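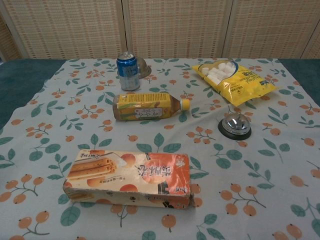 Posto de trabalho de mesa Belullow 2 -- preensão de objetos domésticos e embalagens

Fabricante: Sumance
Distribuição e assistência: Lidico
Ficha revista em 2018-01-15

Descrição geral

O Belullow 2 é um posto de manipulação para bancada, destinado a laboratórios e equipas de integração que precisam de avaliar preensão com artigos de consumo corrente. O conjunto inclui braço, controlador, garra de dois dedos e licença de software para um posto. Mesa, painéis de fundo e objetos de trabalho não estão incluídos e devem ser orçamentados à parte.

Objetos de trabalho

A escolha dos objetos condiciona a escolha da garra, e convém fechá-la antes de pedir proposta. Um conjunto de mesa típico combina geometrias e rigidezes diferentes:

Lata de alumínio de pé. Cilindro de parede fina. Exige limite de força na garra; a predefinição de fábrica é demasiado alta para latas vazias.
Garrafa de plástico deitada, com tampa amarela e líquido cor de âmbar. O centro de massa varia com o nível do líquido. Recomenda-se preensão pelo corpo.
Saco de marshmallows. Embalagem flexível, sem aresta definida. É o caso em que os dedos rígidos falham com mais frequência; ver opção de dedos macios.
Campainha de balcão com cúpula cromada e base preta. Superfície refletora, difícil para câmaras de profundidade. Serve também para ensaios de pressão vertical no botão.
Caixa de cartão de rolinhos de bolacha. Prisma simples. As caixas com cantos amolgados devem ser mantidas no conjunto, dado que aproximam o ensaio das condições de uso.
Peças transparentes pequenas, como tampas ou copos em cúpula. Tratar como caso separado no plano de ensaios.

Superfície e fundo

Uma toalha estampada, por exemplo com bagas cor de laranja e folhas escuras sobre azul-acinzentado, é mais exigente para a segmentação do que um tampo liso. O tecido deve ficar preso por baixo do tampo quando se pretende repetibilidade de posição; rugas junto a um objeto alteram a altura de apoio. Para o fundo aconselha-se um biombo de painéis bege, mate, que isola o posto do resto da sala e dispensa obra.

Características

Alcance útil do braço: 600 mm
Tensão do controlador: 48 V
Garra de série: 2 dedos paralelos, almofadas substituíveis
Fixação: grampo de bancada ou placa aparafusada
Comunicação: Ethernet
Paragem de emergência: incluída, com cabo

Opções

Dedos macios Oh. Par de dedos em elastómero, montagem sem ferramenta. Compatível com a garra de série. Indicado para sacos e embalagens deformáveis.
Placa de fixação. Necessária quando o tampo não aceita grampo.
Câmara de profundidade com suporte. Calibração feita pelo cliente, segundo o manual.

Preço e planeamento

Os dedos macios Oh custam 1,532 EUR o par, em milhares segundo a notação do fabricante, ou seja, mil quinhentos e trinta e dois euros, sem IVA. O preço do posto base é dado sob proposta e depende da fixação e da câmara escolhidas.

Ao preparar o orçamento, considerar:

Consumíveis. As almofadas da garra desgastam-se com cartão e tecido. Prever pelo menos um jogo de reserva.
Reposição de objetos. Latas e caixas deformam-se ao longo dos ensaios. Comprar várias unidades do mesmo artigo na mesma altura -- as marcas mudam rótulos e dimensões sem aviso.
Instalação. A montagem em bancada é feita pelo cliente. A Lidico presta o serviço mediante pedido, com deslocação faturada à parte.
Formação. Uma sessão incluída na compra do posto base. Sessões adicionais sob proposta.

As encomendas com placa de fixação à medida requerem desenho cotado do tampo. Os pedidos recebidos depois de outubro passam para a tabela de preços do ano seguinte.

Limitações

O posto não se destina a contacto direto com alimentos fora da embalagem. Os recipientes com líquido devem estar fechados. A garantia não cobre danos por derrame no controlador, que deve ficar fora do tampo e acima do nível do chão.

Contacto técnico: Henrik Rathjen, Lidico. Indicar no pedido as dimensões da mesa, a lista de objetos e o tipo de fixação pretendido.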